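How Does a Straw Work?

You have probably been using straws since before you could say the word "straw". You are an expert. So here is a question for an expert: when you drink through one, what makes the juice go up?

"I suck it up," you say.

Sorry. Your mouth can't grab juice and pull. The job is being done by something much bigger than you, and it has been sitting on your head all day.

The heavy stuff up there

It's air. Air feels like nothing, but there are many kilometres of it piled on top of you, and it has weight. All that weight presses on everything: the roof, the dog, your homework. It presses from the sides too, and even from underneath. You don't get squashed, as your body pushes back just as hard. You have been winning this fight your whole life without noticing, so well done.

Air also presses on the top of your drink. Before you start sipping, it presses on the juice inside the straw and the juice outside the straw by the same amount. It's a tie. The juice stays put.

Then you come along. You close your lips on the straw and make the space in your mouth bigger, mostly by moving your tongue and cheeks. The air in the straw spreads out to fill the extra room, and spread-out air pushes less. The air outside hasn't changed its mind at all. It keeps shoving down on the drink, and the drink goes the only way it can, up the straw and into you.

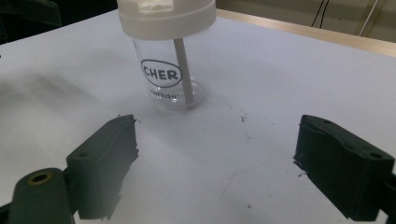
What about lids? If a lid sealed the cup completely, the air trapped inside would have more and more room as you drank. It would push less and less, until you were pulling faces and getting no juice. Most lids let a bit of air sneak in somewhere. Try blocking every gap with your fingers next time and see how long you last.

How long can a straw be?

A very long straw is hard work, because the juice in it is heavy too. Make it a bit over 10 metres tall, standing straight up, and even a perfect machine couldn't get water to the top. The air simply can't push it any higher. Your cheeks will give up a long way before that, and so will whoever is holding the ladder.

Piret Mockus, aged nine, wrote in to ask if you could drink through a straw on the Moon. There's no air out there to do the pushing, so no. You'd also be wearing a helmet, Piret.

Try it yourself

Put two straws in your mouth. Put the end of one in a glass of water and leave the other hanging outside the glass. Now drink. Annoying, isn't it? Have a think about where the air is getting in, and then put your finger over the end of the dry one.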